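Velocidade da garra com material fino: existe regra?

Cremilda Frota
Boa tarde a todos. Na nossa oficina usamos garra de dois dedos para pegar plástico ou tecido fino. Qual é a boa prática para a força?

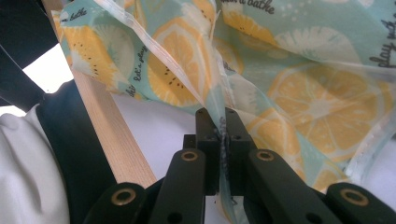 Garra com o material estampado de frutas, preso numa dobra estreita.

Hiếu Bùi
Nós começamos com 20 % da força e subimos devagar – nunca acima de 56 %. Anote cada valor na ficha.

Mahfuz Gunawardena
Depende do material. Eu uso 30 sempre.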